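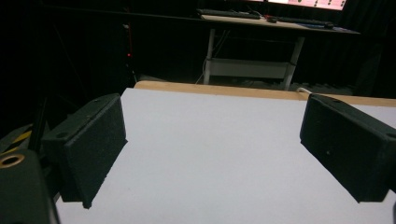
Main page Contents Castles and residences Recent changes Help

Gavton Palace is a former princely residence on the western edge of the town of Gavton. It was built as a hunting lodge, enlarged twice, and served as the main seat of the Tindlow line until the line died out. The building is best known for its upper apartments, which keep most of their original floor plan, and for the long dispute over who was to inherit them.

Name

The oldest tax rolls call the site "the house at Gavton." The word "palace" first appears in a building contract for the east wing. Local usage kept the older term much longer, and the lane leading to the main gate is still called House Lane.

History

Hunting lodge

The first building on the site was a two-story lodge with a kitchen, a hall and four bedrooms. It was used for a few weeks each fall. The household accounts list payments for hay, candles and the repair of a well, but none for furniture, and it is assumed that furniture was carried from Tindlow each season and taken back when the hunt ended.

The lodge stood on a low rise above marshy ground. Drainage ditches were dug on the south side before any larger work was possible. Two of these ditches survive as garden ponds.

First enlargement

The lodge became a permanent residence when the Tindlow lands were divided between two brothers. The elder kept the town of Tindlow and its castle. The younger received Gavton, the forest and a yearly payment of 500 guilders, to be paid from the river tolls. The payment was often late. Letters from the Gavton office to the Tindlow office complain of it in nearly every year for which the letter books survive.

The first enlargement added the east wing, the chapel and a covered stair. Stone came from the quarry at Forkis and was moved by sled in winter. The old lodge was kept as the center of the new building, which accounts for the uneven floor levels between the hall and the rooms to the east of it. A step at each doorway makes up the difference.

Second enlargement

The west wing was begun a generation later. It was planned as a mirror of the east wing but was built one bay shorter, leaving the garden front off center. The original drawing shows the missing bay in a lighter ink. The reason for the change is not recorded. Money is the usual explanation, though the accounts for these years show a small surplus.

The upper floor of the west wing held the apartments of the princess. These consisted of an outer room, an audience room, a bedroom, a writing cabinet and a narrow passage for servants. The apartments of the prince, on the east side, had the same order of rooms but larger windows.

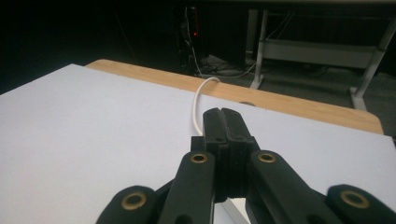
The succession dispute

The last prince of the Gavton line had no surviving sons. Under the terms of the division, Gavton was to return to the elder line at Tindlow. The elder line had itself passed through a daughter, and the estates of the principality held that her descendants were barred. A rival claim was made on the basis of a marriage contract that gave the princess the use of the palace for life, and her heirs the right to be paid for any improvements made with her dowry.

The case was heard in three courts. The first found for the elder line. The second ordered a survey of all building work, so that the value of the improvements could be fixed. The survey lists 93 rooms, counting closets, passages and the rooms over the stables, and gives the condition of each floor, stove and window. It remains the main source for the appearance of the interior in this period.

The third court confirmed the elder line in possession but upheld the claim for payment. The sum was never paid in full. Part of it was settled by handing over the silver service and the contents of the library, and the rest was dropped when the claimant's family sold its remaining lands.

Later use

After the dispute the palace had no resident court. The east wing housed the forest office, and the chapel was used by the parish while its own church was rebuilt. The west wing was let to a series of tenants. A tenant removed the stoves from the princess's apartments, and two have since been traced and returned. The stables were taken down and their stone used for a bridge.

The palace passed to the district when the principality was absorbed by its larger neighbor. It has been open to visitors since the forest office moved out.

Architecture

The palace has a central block and two wings of unequal length. Outer walls are of Forkis sandstone on the ground floor and plastered brick above. The roof is hipped and covered in slate, replacing an earlier roof of wooden shingle.

The garden front has a shallow projection at the center, marking the position of the old lodge. Its two upper windows do not line up with those of the wings. The covered stair on the court side is of oak and has been repaired at the lowest flight, where the treads had rotted.

The ceilings of the upper apartments are of flat plaster with a molded border. Only the audience room has a painted ceiling. Its subject is the hunt, and the building in the background is taken to be the lodge before its first enlargement.

Archives

The papers of the Gavton court were divided after the dispute. Items touching on land and tolls went to Tindlow. Household and building accounts stayed at Gavton and were later bound. The Athanasiadis Inventory is the standard guide to both groups. It describes 729 items, with a separate list of plans and drawings, and its numbering is used in most later studies. The letter books are complete except for a gap covering the early part of the second enlargement.

The following notice is printed at the front of the inventory.
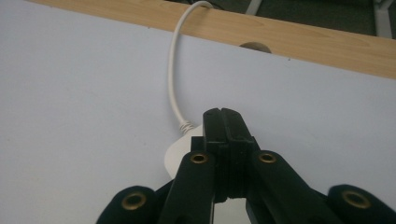 GAVTON, April

The papers listed in this volume have been arranged by office of origin. Older shelf marks are given in brackets where they can still be read. Plans have been moved to flat storage and are listed at the end. Readers who wish to compare the building accounts with the survey of rooms should note that the survey numbers the rooms from the west, and the accounts from the east. Items kept at Tindlow are marked with the letter T and must be requested there.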